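Borkano questions battery claims for Ekeo tablet

Thursday, December 17, 2020 — Borkano, the consumer testing group, said today that the 20-hour battery life advertised for the Ekeo tablet does not match what its buyers are getting. The group has read 794 owner complaints.
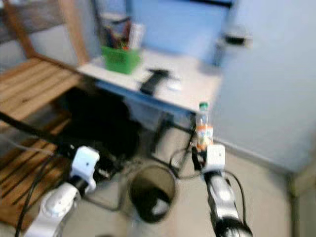

Does a software update fix the problem?
Ekora, the tablet's maker, says version 3 will. Borkano has seen no test results.

"We have heard 'wait for the update' before," said Roman Borkowska, head of testing. "Show us the numbers."
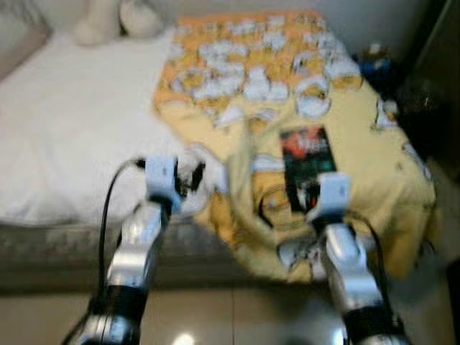

Borkano has asked for those numbers by January — and will run its own tests either way.

Last updated: 4:10 p.m.
3 comments
Contact | © Borkano | Back to top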